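Minutes, residents' council equipment meeting, Mar 12, 2019

Subject: the Odard open day at Satska, and whether we put our name down for a trial

**Present:** kitchen lead, two from the night shift, building manager, Danai Giannakopoulos (minutes)
**Apologies:** physio

## 1. Last minutes

Passed. The note on the dishwasher should have said Lorska, not Saraç. Fixed.

## 2. Report from the open day

Danai and the kitchen lead went to Satska for the afternoon. Odard had a kitchen set up with a fridge and a table, and the robot was meant to fetch, put away, and shut doors. The sales person talked for a long time before anything moved. Her main claim was that the machine would "give staff back their evenings." The kitchen lead asked which evenings. There was no clear reply.

What we watched was mostly the fridge job. The robot came up to it, waited, put its hand near the door, waited again. One run was stopped by the engineer and started over. Another went through to the end and people clapped. The kitchen lead wants it recorded that she has closed a fridge with her hip while holding a tray of soup, and did not get clapped for it.

Danai was more impressed than she expected to be with how gently it moved. She was less impressed that someone with a tablet stood next to it the whole time. She asked if that person came with the trial. Answer: "during onboarding." She asked how long onboarding was. Answer: it depends on the site.

Other questions we put to them:

- Can it work with a full fridge? They said yes. We were not shown this.
- What does it do if a resident walks in front of it? It stops. We were shown this with one of their own staff, who knew it was coming.
- Can the glove be washed? It gets swapped. They didn't have a price for spare gloves and will send one.
- Does it need our Wi-Fi? Yes. General groaning from the night shift.

## 3. The trial offer

Odard's offer is 3 weeks on site, with a deposit of $500 returned at the end if nothing is damaged. Insurance is on us. The building manager read the sheet twice and could not find who pays if the robot damages something of ours, only the other way around. He will write and ask.

Night shift said the trouble at night is call bells and being one person short, and neither of those is in the fridge. They would like the money looked at next to the cost of extra hours. Kitchen lead agreed.

Danai said a trial might still be worth having, if only so we stop getting the brochure. She also pointed out that the demo fridge was a big pull-out model and ours is the old Lorska with the sticky seal. Nobody at Odard could say if the robot had ever been tried on a door that sticks. Kitchen lead offered to mail them ours.

Some back and forth on whether residents would like it. One of the night shift thinks a few would love it and the rest would throw a dish towel over it. It was agreed to ask them at the March coffee morning before we decide anything, and to ask it plainly, without the brochure on the table.

**Decision:** no sign-up for now. Look again once the answers are in.

## 4. Actions

- Building manager: write to Odard about damage, insurance, and glove prices
- Danai: ask for a run on a sticking door, with the fridge full and the tablet person in another room
- Kitchen lead: get a quote for a new seal from Saraç, which we need either way
- Night shift: put down what the extra hours would cost

## 5. Any other business

The hallway light by room 9 is out again. Building manager knows.

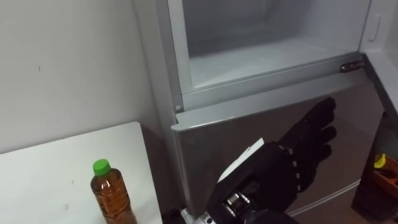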